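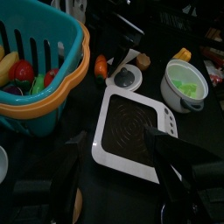 Last updated: April 10, 2023

The arm stopped in the middle of the table, and for a while the people in the room thought it was thinking. Kayode Chukwu had his hand on the red button already, but he did not press. "It looked so calm," he says. "I have small children. When they are calm like this, you should go and check."

When he checked, one finger of the gripper was pushing down on the corner of the cooktop with more force than a toy is built to take. The software reported that everything was normal. According to the log, the robot was holding a carrot.

This was in December, at a workshop in Hultolholm where a small team teaches a robot arm to do kitchen work. They call the arm Obi. It practises on a play kitchen: a teal basket with toy fruit and vegetables, a white cooktop with four gray buttons, a pot with some green pieces in it, a lid, a carrot, a corn cob. Obi should take a vegetable, put it in the pot, and close the pot with the lid. The tabletop is black, and the gripper fingers are black too.

That last detail took the team a long time to notice.

Obi has a small camera close to its gripper, and from this camera it must judge where its own fingers are and how far away the things in front of them are. The fingers also have force sensors, which are there to correct the camera when it is mistaken. In a program named Cuvik, which joins the two sources together, somebody had once set a rule: if the camera is very sure, believe the camera. It was a sensible rule in the old room, where the table was pale and the lamps were strong. The rule stayed when the team moved.

In the new room the light was weaker. Against the dark table, Cuvik sometimes lost the outline of a finger and guessed where it should be. The guess was wrong, but the number for its confidence was high. So the force sensor said "I am touching something hard", and Cuvik put this message aside.

Chukwu went back through the records and found 1716 attempts since the move. In 526 of them the arm had pressed on something it did not know it was touching. In most cases the pressure was light and the task was finished well, so these attempts were marked as successes. Only 74 had been marked as failures, and the team had studied only those.

"I was ashamed of this more than of the bug," he says. "We looked only where the robot told us to look."

No person was hurt. Two toys were cracked, and a cable inside the wrist was damaged and had to be changed. But the same Cuvik code was planned for a larger arm, Fellulia, which will work beside people in a school kitchen. Fellulia is strong enough to break a hand. The delivery was put off, and some of the partners were not pleased to hear it.

The repair was not complicated. The force sensor now has the last word, and it stops the arm directly, without asking Cuvik. The team also put a limit on how sure the camera may be when the light is low. They talked about buying a white table, and Chukwu was against it. He wants the black one to stay, so that a hard case is always in the training.

He has changed one habit also. Every Friday he takes some attempts marked as good and watches them from start to finish, with the force curve beside the video. It is slow work and his colleagues don't love it. In the third week he found a lid that had been dragged a long way before it was lifted. They are still discussing whether that one should count as a success.

We use cookies to remember your settings and to count visits. Accept | Manage choices

Contact the editors | © 2023 All rights reserved | Back to top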